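Selorer drawer set, known fault

This release holds 1612 two-arm episodes from the Judport cell. Four of them end in a protective stop on the right arm while the gripper is at a drawer handle. The wrist cable snagged on the bar pull, and joint torque passed the limit.

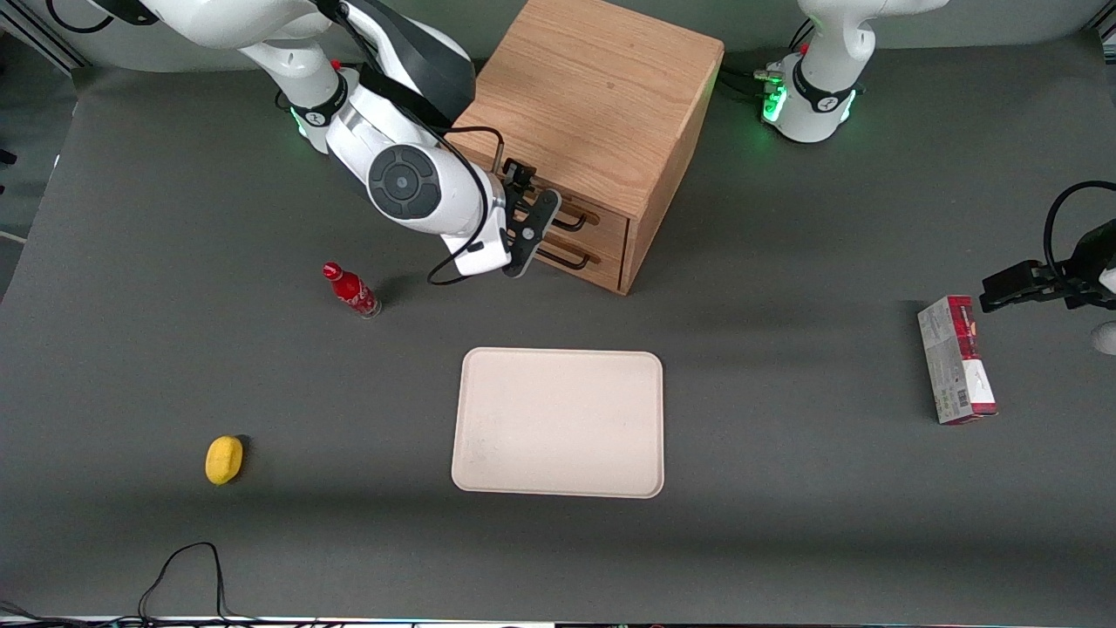

Right gripper at the drawer handles, cable hanging beneath the wrist.

The four are flagged fault=2 — leave them out of training. Logs stop 200 ms after the trip. Re-clip the cable before running the Nigam replay script on hardware.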